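Bramon Remembering Journal: My Review
December 15, 2020

My friend Leidy Pacheco mailed me this journal in November, four months after we lost our daughter at 39 weeks. I left it in its wrapping for a good while. I wasn't sure I wanted a book telling me how to feel, and I'd already been given two of those (kindly meant, both of them, and both still on the shelf).

I'm so glad I opened it. The Bramon has 200 pages, and most of them are nearly blank, with one small prompt at the top. "Something I wanted to show you" was the first one I could manage, and I wrote for an hour and cried all over it. The paper held up beautifully, by the way! I use a fountain pen and nothing came through to the other side. It also lies flat when you open it, which matters more than you'd think when you're writing in bed at two in the morning with one lamp on and a cat on your feet.

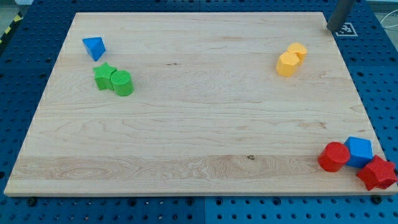 Colored blocks on a maple board.

I do have a couple of grumbles. The section for partners is only 9 pages, tucked in at the back, and my husband Shoaib used his up in a week and moved on to a plain notebook. There's also a page for a hospital bracelet with a little paper pocket, and the glue on mine came loose almost right away. I taped it. For the price, I'd have liked a proper stitched one.

If your loss was very early, a few of the prompts may sting, since they ask about weight and hair color. Zubaida from my support group simply folded those pages over and kept going, and she has bought a second copy for her sister.

I'd give it 4 stars out of five, and I've still got plenty of pages left to fill.

Nusrat Mirani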